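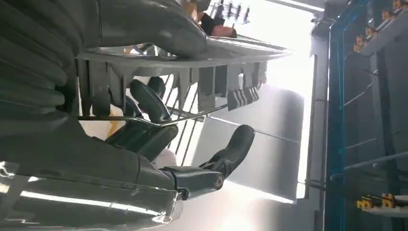
Marmalade season is here, and I have been counting the days

Every January I turn into a slightly unbearable person, and I'd like to apologise in advance to everyone who has to stand behind me at the greengrocer's. The Seville oranges are in! I saw the first crate at Granholm on my way home, half hidden behind the leeks, and came away with far more than I could comfortably carry up the hill. They are knobbly, full of pips and too sour to eat, and I love them more than any other fruit.

A few of you wrote in after last winter's piece to ask for the recipe in full, with all the bits I had skipped over because I assumed everyone knew them. So this year you're getting the lot, along with some very good tips that came in by post and email. If you have never made marmalade before, do have a go. It takes up most of an afternoon and it makes the whole house smell wonderful, right up the stairs and into the airing cupboard.

What you need

1000g Seville oranges
2 lemons
2kg granulated sugar
2.5 litres water
A big heavy pan, much bigger than you think
A square of muslin and some string
Clean jars with lids that fit properly

On the pan: sugar and juice climb up the sides like mad once they get going, and if yours is more than half full before you start the final boil, split the mixture and do it in two goes. I learned this in my first flat, on a white cooker that belonged to somebody else. You can still buy proper preserving pans second-hand, and the car boot sale at Mollance usually has one or two if you get there before the rush. Mine came from there. It has a dent on one side and no handle to speak of, so I lift it with two tea towels and a great deal of care.

Granulated sugar is fine. I have tried the special jam sugar and found the set far too firm, almost rubbery, and Sevilles have so much pectin of their own that they don't need any help. If you like a darker marmalade, swap a small part of the white sugar for dark muscovado. Go easy, though. Too much and all you can taste is treacle.

The evening before

Scrub the oranges and pull off the little green buttons at the stalk end. Cut each one in half and squeeze out the juice, keeping every pip and every scrap of loose membrane. All of that goes in the muslin, tied up tightly with a long tail of string so that you can hook it over the pan handle later (or over a wooden spoon, if you have a pan like mine).

Then comes the peel. Put the radio on for this. I cut mine into thin strips, thinner than you'd get in most shop jars, and I don't bother scraping off the pith, which softens down and goes nearly see-through in the cooking. My sister likes hers in great big chunks and we have never reached an agreement. Cut it however you like to meet it on toast.

Put the peel, the orange juice, the juice of the lemons and the water in your largest bowl or straight in the pan, if the pan is stainless steel. Push the muslin bag well under. Cover with a plate or a clean cloth and leave it overnight somewhere cool.

You can skip the overnight soak, and plenty of good cooks do. I think it gives a softer peel and a better set, and it also means you aren't doing all the chopping and all the boiling on the same day, which matters if you have a bad back or small children.

The first cooking

Bring the whole lot up to a simmer and let it tick along with the lid half on until the peel is really soft. Two hours is usual. Take a strip out, let it cool and squash it between finger and thumb. It should give way completely, with no resistance in the middle.

Please don't rush this part! Once the sugar goes in, the peel stops softening and no amount of boiling will rescue it. I once gave away a whole batch with peel like bootlaces, and people were very kind, but I noticed that none of them asked for more.

When the peel is ready, lift out the muslin bag and leave it in a colander over a bowl until it's cool enough to handle. Then squeeze it. Really squeeze it, over the pan, until a thick cloudy goo comes oozing through the cloth. It looks horrible and it is the best thing in the whole recipe, as that goo is what makes the marmalade set. I do this bit in rubber gloves and enjoy it enormously.

The boil

Warm the sugar in a low oven for a few minutes if you have the oven on anyway, then tip it into the pan and stir over a gentle heat until you can't feel any grains under the spoon. Only then turn the heat right up.

Now it needs a rolling boil - the sort that you can't stir down. Put two saucers in the freezer. After fifteen minutes, take the pan off the heat and drop a little marmalade on a cold saucer, wait a minute and push it with your finger. If the surface wrinkles, you're there. If it runs back together like syrup, put the pan back on and try again in five minutes. It can take three or four goes, so wipe the saucer and put it straight back in the freezer each time. Don't leave the pan on the boil while you test, or you can go past the point while you're standing there prodding.

If you use a thermometer, you are looking for 104.5C, but I'd still do the saucer test. Mine reads a touch low, and I suspect a lot of kitchen thermometers do something similar.

Once you have your wrinkle, skim off any scum and then walk away for a quarter of an hour. The waiting lets the marmalade thicken a little so the peel hangs evenly through the jar. Pot it too hot and all the strips float to the top. Stir once, ladle into warm, sterilised jars and put the lids on straight away.

Your tips

Thank you for these! I had a lovely evening reading them with a pot of tea.

Brenda Greenwood freezes her Sevilles whole, in bags, and makes her marmalade in spring when she has more time. She adds one extra lemon to make up for the pectin that is lost in freezing. I'm going to copy this, if only so that I can make more than one batch without filling the kitchen with steam for the whole of January.

Kwaku Quaye puts a good knob of fresh ginger in the muslin bag with the pips, bashed flat with a rolling pin. He says chopped stem ginger stirred in at the end is nice too, but the bashed root gives a warmth that goes all the way through. I tried it on a half batch and it was gone in no time. I ate some of it with a spoon, standing up.

Lamduan Chareonsuk makes hers with half Sevilles and half limes, and shreds the lime peel separately as it takes longer to soften. She gives it a head start of half an hour. The colour is a sort of greeny gold, and it is superb on a plain scone.

From Kálmán Szabó, a whole page on jars, which I'll have to shorten. He warms his in the oven on a folded newspaper, boils the lids, and never tops up a half-filled jar from the next batch. He also writes the batch on the lid in pencil - pencil wipes off later, and gummy labels don't. His neighbours save jars for him all year, and by Christmas he had 94 of them in the shed.

And Chie Honda wants to know whether anyone has had luck with yuzu. I haven't, having only ever seen one for sale and nearly fainted at the price. If you have, write in and I'll pass it on.

If it goes wrong

Runny marmalade can be tipped back in the pan and boiled again, even a week later. It will be a bit darker and none the worse. If you're fed up with the sight of it, call it a sauce and put it on porridge or steamed pudding.

Marmalade that has set like a brick can be loosened with a splash of hot water, jar by jar, as you use it. It also makes a very good glaze for a ham or for roast carrots.

Sugar crystals after a few months usually mean the sugar hadn't all melted before the boil. It's quite safe. Warm the jar gently in a pan of water and the crystals should go.

The marmalade table at Bautista Hall

We're doing the swap again at the end of the month, and I can't wait. Bring a jar, take a jar, and there will be toast. Last year 235 jars came through the door, including a blood orange one with cardamom that I still think about, and a very fierce grapefruit one that had me blinking. Doors open at half past ten and the toast goes on at eleven. Please put a label on yours saying what's in it, especially if there is whisky involved.

If you don't make your own, come anyway and bring a loaf. The bakery on Pralmont Road has promised us a tray of their seeded rolls, and any kind of bread is welcome so long as it fits in a toaster. Butter too, please. We ran out of butter last time by noon and somebody had to run to the garage.

Next issue: rhubarb, the pink forced sort, and what to do with the spindly ends.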